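How to Teach Your Dog to Settle on a Mat

A dog that can lie down on a mat and stay there is easier to live with. You can eat dinner, answer the door or take the dog to a cafe without holding the leash tight the whole time. The method on this page works for puppies from four months old and for adult dogs of any breed. Expect to spend two to three weeks on it if you train every day.

What you need

A flat mat or folded blanket, large enough for the dog to lie on with all four feet inside the edges. Do not use the dog's regular bed. The mat should come out for training and go away afterward, so that it keeps its meaning.

Small soft treats, cut to the size of a pea. Count on using 17 or so in the first session if you are quick with your rewards, and have more ready for a large or very eager dog. Part of the daily kibble ration works fine for dogs that like their food.

A leash, for later steps only.

A quiet room. Close the door on other pets.

Step 1: Interest in the mat

Stand with the treats in a pouch or pocket, not in your hand. Put the mat down in front of you and watch the dog. When it looks at the mat, sniffs it or puts a foot on it, say "yes" and drop a treat onto the mat. The treat always goes on the mat, never from your hand and never on the floor beside it.

After the dog eats, toss one treat a few feet away so it has to leave and come back. Wait. Most dogs return to the mat within a few seconds. Reward again.

Keep this up for three minutes, then pick up the mat and stop. Two short sessions a day are better than one long one.

Step 2: Lying down

Once the dog walks straight to the mat with all four feet, start waiting for more. Stand still and say nothing. Many dogs will sit, and then lie down after a pause. If yours knows "down," you can say it once for the first few tries, then drop the word.

When the elbows touch the mat, place three treats between the front paws, one after another. Then toss one away to reset.

Do not push on the dog's back or shoulders. It makes many dogs stiffen and get up. 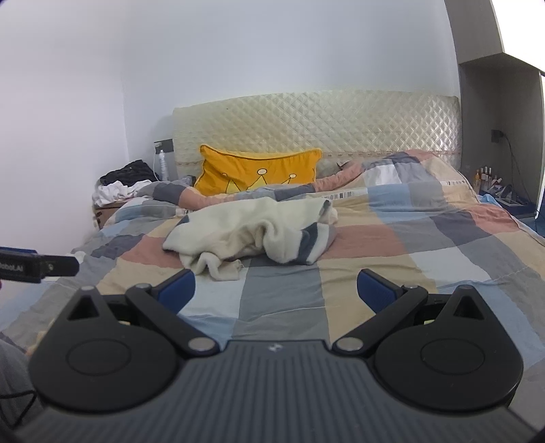
Step 3: Building time

Now the dog stays down and you stretch the gap between treats. Start at two seconds. Go to four, then three, then six, then two again. Mixing short and long waits keeps the dog from giving up. If it gets up, say nothing, wait for it to lie down again, and make the next wait shorter.

Log the longest wait in each session. My older dog, Cadum, took 11 sessions to reach one minute. Tawhiri, who came to me as a stray and had never lived indoors, took 19. Both numbers are normal.

Look for signs that the dog is relaxing: one hip rolled to the side, the chin on the floor, slower breathing. Reward these quietly, with a treat set down next to the mouth so the head does not have to lift. A dog lying up on its elbows and staring at you is waiting for work. Give it more time before you move on.

Step 4: Adding the cue and a release

When the dog goes to the mat every time, say "settle" just before it starts to walk there. After a week of this the word will send it.

You also need a word that ends the exercise. I use "all done." Say it, take one step back and let the dog get up. Give no treat for getting up.

Step 5: Moving around

Take one step away and come back. Reward. Take two steps, turn your back, sit in a chair, open a cupboard. Change one thing at a time. If the dog breaks twice in a row, go back to the last thing it could do.

The doorbell is the hardest part for most dogs and should be trained separately — record the sound on your phone and begin at low volume.

Step 6: Other places

Clip on the leash and try the mat in the yard, then on a quiet sidewalk, then at the edge of a park. Expect to start almost from the beginning in each new place. I used the benches by the pond in Cilstead for this, and later the market in Fukadham, where we stayed five minutes and went home.

Common problems

The dog chews or digs at the mat. Use a thinner, flatter one and reward faster.

The dog barks at you between treats. The waits are too long. Cut them in half.

The dog lies down but will not stay on hard floors. Put a rubber pad under the mat to stop it from sliding. If an older dog is slow to lie down on any surface, have its joints checked by a vet before you continue.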